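Baking bench notebook, Friday, September

Lime bars, again. The claim I'm supposed to be testing came off the Stindby recipe sheet: that rubbing the zest into the sugar by hand "unlocks" a stronger lime flavor than just tossing it in with the eggs. I have read this in a dozen places and never seen anyone bake the two side by side.

So, 2 trays. Same butter, same flour, same limes from the same net. Base is the usual shortbread, pressed thin and docked. Filling for each tray: 100 g sugar, 70 g lime juice, eggs and a spoon of flour as on the sheet. Tray A had the zest rubbed in until the sugar looked damp and green. Tray B had the zest dropped in at the end with a quick whisk.

Oven on the low setting. The dial reads whatever it likes, so I went by the oven thermometer. Both trays on the middle shelf, swapped front to back halfway through. Tray B set a little sooner at the edges, but that corner always runs hot and I'm not reading anything into it.

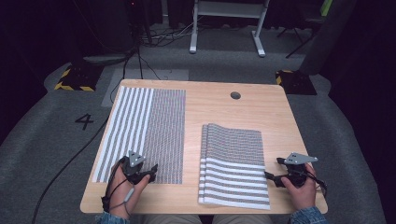
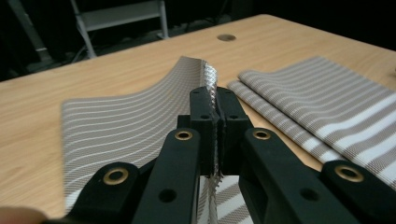
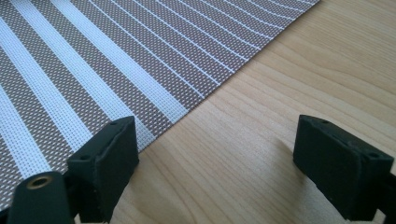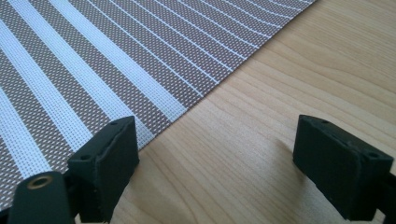
Striped cloth or mat on the light wood table.

Tasted both at room temperature, then again after the fridge. Warm, I thought A was more fragrant. Cold, I couldn't tell them apart with my eyes shut, and I got it wrong on the second go. One taster is no test, and I knew which tray was which for the first round, so the "more fragrant" note is worth very little. Crossed out the tick I had put next to it.

What did show up was texture. A is smoother on top. B has bits of zest floating up into the skin, and they go chewy. That would be a fair reason to rub the zest in, or to strain it out, but it isn't what the sheet says.

Also not convinced by the Tumik pan liners. They're sold as needing no grease. Base stuck in both back corners and I had to go in with a palette knife. Plain parchment next time.

The Carroll method (juice reduced by half, then cooled) is still on the list. I expect it to taste like marmalade, but fine — one tray, small batch, and I'll write down what I think before looking at the label.

To do:
Get someone else to label the trays
Weigh the zest, stop counting limes
Salt in the base, a pinch more
Check the fridge pieces on the second day, see if the base has gone soft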